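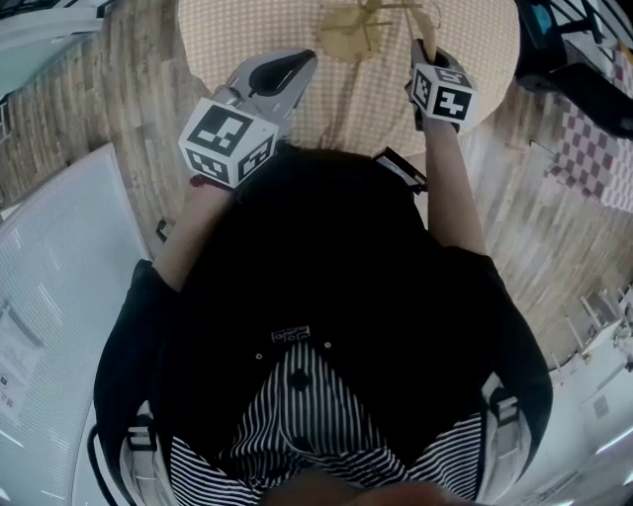

Von Najwa Mahasneh | Lesezeit: 4 Minuten
Start Tests Werkstatt Haushalt Newsletter
Zuletzt aktualisiert: Juli

Handgreifer-Set Zirulex im Test: Wie weit ist der Roboter mit der Hausarbeit?

Das Zirulex besteht aus zwei Greifern, die man selbst in die Hand nimmt. Man erledigt damit eine Aufgabe am Tisch, das System zeichnet die Bewegungen auf, und ein Roboterarm soll sie später nachmachen. Die Lage der Greifer wird über weiße Würfel mit schwarzen Mustern verfolgt. Wir hatten das Set drei Wochen im Einsatz, zusammen mit einem zweiarmigen Tischroboter von Grerkholm, der mit unseren Aufnahmen trainiert wurde.

Die Bedienung ist schnell gelernt. Nisreen Tannous aus unserer Werkstatt brauchte eine halbe Stunde, bis sie ein Geschirrtuch falten konnte, ohne es fallen zu lassen. Schwieriger sind flache Dinge. Eine Untertasse lässt sich mit den Backen kaum vom Tischtuch aufnehmen, wenn man sie nicht vorher an die Kante schiebt. Dünne Tücher rutschen ebenfalls mit, sobald man am Rand eines Gegenstands ansetzt. Eine Serviette unter dem Löffel hilft, ist aber lästig.

Das Gewicht geht in Ordnung, die Müdigkeit kommt aus den Unterarmen. Nach 36 Durchgängen derselben Aufgabe wollte bei uns jeder eine Pause, und die Aufnahmen davor waren sichtbar unruhiger. Der Hersteller empfiehlt mindestens 200 Durchgänge pro Aufgabe, wir haben beim Tischabräumen 400 gemacht. Wer das allein tun will, sollte mehrere Tage einplanen. 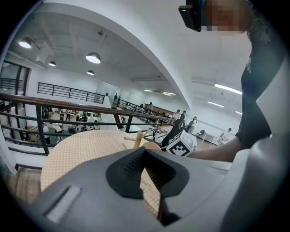
Nun zum Ergebnis. Holzteile und kleine Becher nahm der Roboter zuverlässig auf und legte sie in eine Kiste, solange sie frei standen. Lagen zwei Teile aneinander, griff er oft beide oder keines. Das Geschirrtuch faltete er einmal sauber, danach mehrmals schief, und zweimal knüllte er es zusammen und legte es so auf den Stapel. Bei einem anderen Tischtuch, mit Punkten statt Karos, sank die Trefferquote deutlich. Mit neuen Aufnahmen auf diesem Tuch wurde es wieder besser.

Das Tempo ist das größere Problem. Für einen abgeräumten Tisch, den ein Mensch in einer Minute schafft, brauchte der Arm rund acht. Jemand muss dabei in der Nähe bleiben - der Roboter merkt nicht immer, dass ihm etwas heruntergefallen ist, und arbeitet mit leerem Greifer weiter.

In der Werkstatt sah es etwas freundlicher aus. Nizar Fakhoury ließ Holzdübel in eine Halterung stecken, immer an derselben Stelle und bei gleichem Licht. Das lief einen Vormittag lang mit wenigen Eingriffen. Sobald er die Halterung um eine Handbreit verschob, ging nichts mehr.

Das Set kostet knapp 2000 Euro, den Roboter nicht eingerechnet. Die Anleitung liegt nur auf Englisch bei. Ersatzpolster für die Finger gibt es einzeln, die Würfel bisher nur paarweise.

Pluspunkte: schnell gelernt, ordentliche Aufzeichnung, Polster leicht zu wechseln.
Minuspunkte: anstrengend über längere Zeit, schwach bei flachen Gegenständen, Anleitung nur auf Englisch.

Für Werkstätten mit gleichbleibenden Handgriffen und für Schulen können wir das Zirulex empfehlen. Wer zu Hause den Abwasch loswerden will, wartet besser noch. Einen zweiten Test mit den weicheren Fingerpolstern haben wir für den Herbst vorgesehen.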